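What We Throw Away at Lunch: My Food Waste Project

4 min read

Last updated: 29 October 2019

So my project started with half a burrito. I was scraping my tray in September and looked down into the bin, and it was full of food that hadn't even been bitten. Whole apples! I asked Ms. Paiva if I could weigh it all for my report and she said yes, as long as I wore gloves and didn't do it in her classroom.

I ran the weigh-ins at two schools, mine in Starnton and my cousin's in Skinham, for 16 school days. Starnton has 900 students and Skinham is a lot smaller. I used a hanging scale and wrote everything down by hand (my notebook smells like ranch dressing now).

Starnton threw out 1,848 pounds of food and Skinham threw out 261. I knew we'd be higher – we have way more kids – but I didn't expect a gap like that. Fruit was the worst at both schools, then milk. Pizza days were almost clean.

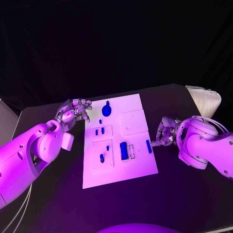 Nayara Bastos thinks I'm blaming the wrong thing, and that kids would eat the apples if somebody sliced them and lunch was ten minutes longer. I hadn't looked at time at all, so I went back and checked the schedules. Skinham gets a longer lunch than we do, and they also have recess first, so they come in hungry. I can't prove that's the reason, but I think she has a point.

If I did it again I'd weigh the liquids separately. Milk is heavy and it soaks into everything, so my fruit numbers are probably a little high. I'd also pick days with the same menu at both schools, which I only managed twice.

Ms. Paiva has asked the kitchen about slicing the apples on Thursdays, and I've still got the scale.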